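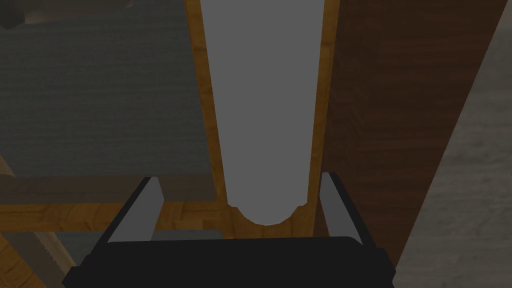 Brasdale's schools should keep their field days. The district wants to cut them next spring and save $4,000, most of it bus fare to the Pavorow marsh. Spread over 573 students, that is a small sum.

I went along with Amos Kapoor's class in May. Kids who rarely speak up spent the morning turning over rocks and arguing about snails.

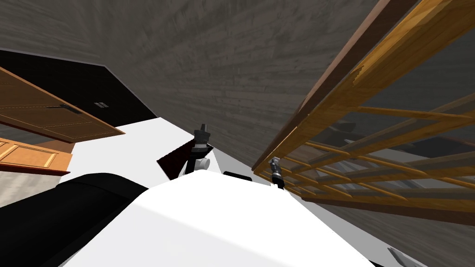

The district says videos can cover the same material. I've watched them, and they run 20 minutes each. My daughter remembers the marsh. The board should put the bus money back.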